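Setting up your Prurkaretti play kitchen
Part 5: Dressing the worktop

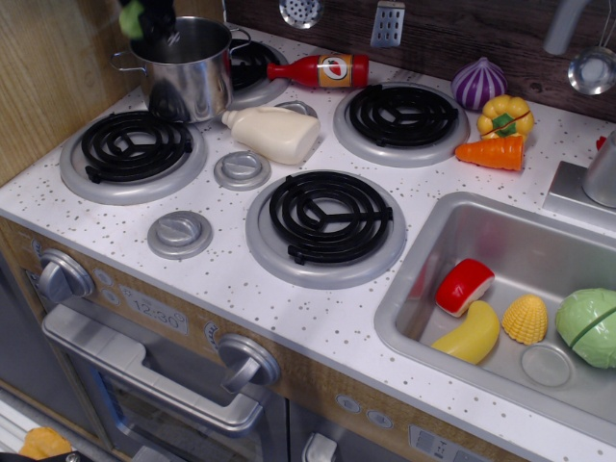 By now the cabinet should be standing square against the wall and you've had your cup of tea, so we can get on to the bit the children have been waiting for. I've built two of these, one for home and one for the playgroup at Jeston, and the second went a lot faster once I'd worked out a sensible order. Allow yourself 90 minutes if small helpers are involved!

Before you start, wipe the speckled worktop with a barely damp cloth and let it dry.

1. Lay the four gray... sorry, grey rings in place and press each one down with the flat of your hand until it stops rocking. Go round in a circle so you don't miss any.

2. Set a black coil into each ring. They're only a push fit, so if one feels tight, lift it out, turn it a little and try again.

Caution: don't be tempted to glue the coils. I did that on the first kitchen and had a dreadful job getting one back out when a bead rolled underneath.

3. Push the knobs on to their pegs between the burners. They should turn freely with one finger. If a knob squeaks, rub a bit of candle wax on the peg.

4. Drop the sink into its opening from the top and run your thumb round the rim. Any raised corner wants pressing down now, before little fingers find it.

Note: it's a pretend sink, even with that round silver drain in the bottom. Somebody will pour juice in it sooner or later - keep a sponge handy.

5. Hang the slotted spoon, the slotted spatula and the ladle along the dark wood-grain panel at the back. Give each one a gentle tug. I like the ladle over on the right, but please yourself.

6. Put the silver pot on a back burner with its two handles out to the sides, where both hands can get at them.

7. Last of all, the food. The onion, yellow pepper and carrot live at the back on the right in our house, and the bottles go wherever they land.

Caution: check the food and bottles for splits every few weeks and throw out anything cracked.

Looking after it

Warm soapy water is fine for the plastic bits. Dry the pot properly before it goes back. I tighten the cabinet screws every July, and the sheet from Price (page 13) shows where they all are. Spare coils and knobs come from Plalletti, and they'll want the model number from inside the left-hand door.

Last updated February 3, 2022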